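Home Opinion Work & Tools Letters About Contact
Search this site... Go
Filed under: Opinion / Machines at work

The Hands Before the Robot

I work at Valtgate, in a building where we prepare small household goods to be sent out. We fold, we wrap, we put things in boxes. For many years I thought that when automation would come to us, it would come through the big door, on a truck, with a yellow fence to put around it. In September it came in a carton that one person could carry.

The carton held 8 grippers. They are tools that you hold in your hand. Each one has a camera on it, and at the end there are two fingers that open and close. With this tool you do your ordinary work, and the camera keeps what the fingers did. Later a robot is supposed to learn from it. The company that sells the program is called Trillport, and our managers named the project Jimomura, I don't know why.

I want to write about what this changes for us, and I will try to be fair, because I am not against machines. I have a bad wrist from the old tape guns and I was glad when they were replaced.

The first change is the speed. A person folds a cloth with ten fingers and does not think. With two fingers you must think about everything: where the corner is, which side goes up, how hard to press. In my first morning with the gripper I finished 6 cloths. The second week it was better, but I was still much slower than with my hands, and I went home more tired. The tiredness was in my head and in one shoulder.

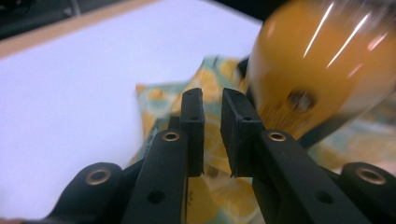 Cloth is the most difficult material we have. A box stays how you left it, but a cloth has a different shape every time it falls on the table, and the fingers can close on two layers when you wanted one. The older colleagues know tricks for this. They give a small shake, they drag the fabric a little against the table so the edge comes free. These tricks are written in no manual, and until this autumn I believe no manager at Valtgate knew that they exist. Now they are saved, one by one, in the recordings.

This is my main point. When we pack with our hands, the company pays us for the packed box. When we pack with the gripper, it receives the box and it receives also the way of doing it. The second thing is worth more, I think, and it can be used after we leave. But on our pay slip there is one line, the same as before. My group made 496 recordings in the first month. I was told this number as good news, and I was proud for one evening — then I began to ask myself what exactly I had given.

Some of my colleagues say I worry too much. They say a robot that folds fabric well is still far away, and maybe they are right. They also say the work became more interesting, and here I agree with them. Before, a new person learned to fold by standing next to somebody and copying. Now we talk about it. We stop and discuss why one way of gripping goes wrong and another does not. I have learned more about my own job in these weeks than in the years before, and this is a strange thing to say about a project that perhaps wants to end the job.

There is also the question of who is chosen. The careful workers were asked first, so the careful workers are now away from the normal line for half of the shift, and the others must carry more. The targets on the line stayed where they were. This made bad feelings in the break room, and it could be avoided with one simple correction in the plan.

At Manalastas, the warehouse on the other side of the river, they did it differently. All 119 workers could say yes or no, and the ones who said yes receive an extra payment for each hour with the tool. They also have it on paper that the recordings can't be used to judge how fast a person works. I don't say that everything is perfect there. I have only heard it from people who changed from their company to ours, and people who leave a place don't always describe it correctly.

Still, I would like the same three pages of paper for us. I would like to know where the recordings go and for how long they are kept. I would like that the hours with the gripper are paid as teaching, since this is the correct word for it in every other trade. And I would like the targets on the line to be lowered while half of the good hands are busy somewhere else.

I have asked for a meeting about it before the next carton arrives. Until then I continue with the cloths, in the mornings mostly, when my shoulder is fresh.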